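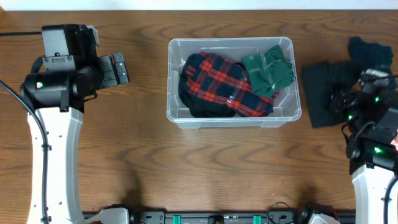
Clothing room update, September

Hi Nawal,

Sorry this is landing a bit later than I promised, but there's plenty to tell you and most of it is good! You asked for the plain version with no charts, so I've just gone through things in the order they come up when I look round the room.

The bins first, as that's where a good chunk of your money went. We've moved nearly everything out of the old cardboard cartons and into clear plastic bins without lids. I did wonder about going without lids (dust, mostly), but it means people can see the colours straight away and have a proper rummage. A red, navy and black plaid over a black piece, with something dark green tucked in beside it, gets picked up far faster than the same things ever did from a carton with "mixed, dark" scrawled on the flap. We're still arguing about folding. I like everything squared off, and Farida on the sorting side says a loose bundle is fine for soft things and saves her an hour a shift. She's probably right, so for now shirts get folded and the rest goes in however it goes in.

Numbers, as I know you need one for your own report: 215 bundles have gone out to households since the last update. That's clothing only and doesn't include bedding, which the Goltent depot still looks after.

The sorting table is the other big change. We used to sort on the floor, and my knees are very glad that's over. One bin goes on the table at a time, gets checked for stains and missing buttons, then goes off to the shelves. Anything that needs mending gets sent over to the Pevska sewing group, who have been wonderful and even put new zips in 2 winter coats we'd more or less given up on.

Now the less cheerful bits. The shelving from Bular came with 5 brackets short, so the back wall is only half up and the kids' sizes are living under the window. I've emailed them and then emailed them again. We're also swimming in dark colours and adult mediums, and very low on anything for teenagers. If you know a school that's clearing out its lost property, please send them my way!

On spending, we're inside the budget for bins and tables and a little over on laundry. I'd like to shift what's left in the signage line across to cover it, if you're happy with that. I can send the Aguiar laundry invoices whenever you want them.

Before the next update I'm hoping to have the back wall finished and the sizes marked on the front of every bin. Come by any morning after ten and I'll put the kettle on.

Cheers,
Nyokabi Mwakalinga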